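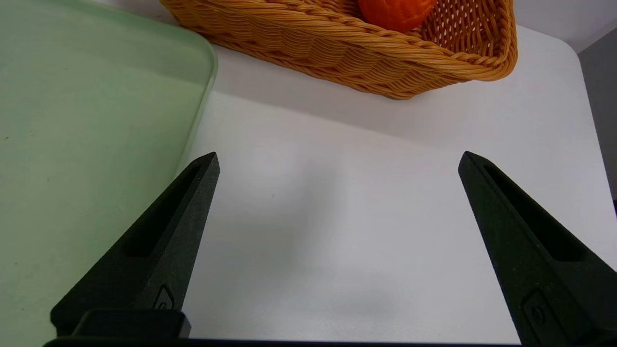
Forums > Family History > Parish and Land Records > Ukville township, early deeds

Tags: deeds, surnames, burned courthouse

**Two dates for the same farm purchase**

saimi_l
I'm trying to pin down when my ancestor bought his farm outside Ukville. The family Bible says 1828. The deed index says 1833. Same buyer, Toivonen, and the same 200 acres on the creek. Which date do I put in the tree? I have not seen the deed itself, only the index on film.

hubmann_e
Use 1833. A deed index is a county record and a Bible entry could have been written by a grandchild fifty years later. Check the title page of the Bible for the printing date. If it was printed after 1828, the entry was copied from something or written from memory.

Annatjie M
I don't agree with that. The index gives the date the deed was recorded. Plenty of farmers paid, moved in and kept the paper in a drawer until they wanted to sell or borrow. Five years is not a long gap. I have one in my own line that sat for eleven.

hubmann_e
Possible, but you can't put "possible" in a date field.

Annatjie M
You can put both dates in and say what each one is. Most programs let you add a second event.

saimi_l
The Bible's title page is missing. The handwriting is the same for all entries up to the third child, then it changes.

merja.o
Same hand and same ink for all of them usually means they were written in one sitting. Look at the tax lists before you decide. If he was taxed on 200 acres before 1833, he was already holding the land. The lists for Ukville are filed under Granach for the early years, which is why people miss them.

saimi_l
I didn't know about Granach. I'll order that film in June when the reading room opens again.

u_tiedemann
Get the full deed too. It should have the date it was signed near the end and the recording date below it or in the margin. The index clerk copied only one of them.

hubmann_e
Fine, if the signed date says 1828 I'll change my mind. Until then I'd stay with 1833.

Related threads
Reading clerk's abbreviations in deed books
Dreltinel cemetery, unmarked rows
Widow's dower release, what does it prove?
Tax lists filed under the wrong township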